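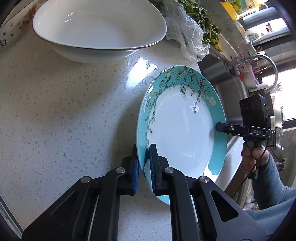
Last edited: April, 11:40 pm

Plate on its rim, one finger behind, one in front. Glossy white center with a bright reflection sitting right in it. My width estimator hates this and I spent most of tonight on why.

Quick recap for anyone who skipped the last post. Undlow is my little pipeline that takes wrist camera video and spits out gripper pose + opening width per frame. Pose was fine. Width was garbage on plates. Fine on cups, fine on boxes, then a plate comes along and the number jumps all over.

First guess was lighting. Wrong, mostly. Sunlight on speckled quartz is ugly but the pose tracker loves the speckle, tons of little features. Turned exposure normalization off and on, no real change.

Second guess was Heriberto Maldonado's and he was right, annoyingly. The width code looks for the blue pads, fits a line to each, measures the gap. With a plate in there the front pad is all visible and the back one is mostly behind porcelain. And if the rim is turquoise... yeah. My blue threshold happily grabs a chunk of rim and calls it pad. So the gap goes wide, then narrow, then negative. Negative!

Fix so far:

Stopped using color for the pads. Track the silver pivot screws instead, four per finger, and solve the linkage from those. Needs 3 visible, works with 2 if the previous frame was good.

Added a clamp so width can't change faster than the fingers physicaly move. Should of been there from day one.

Reran the 426 clips in the Brinden set. Before, 29 had a negative width somewhere. Now 3. Havent looked at those yet — my bet is screws blown out by glare but thats a bet.

Still broken: two hands. The left/right sync drifts on long clips and the planner ends up with one hand letting go before the other one has hold. Hsin-yi Chuang thinks its the timestamp rounding in the Premateo exporter. Will check tomorow.

Branch is screw-track, not merged, dont pull it yet. The config format changed and I havent written the converter.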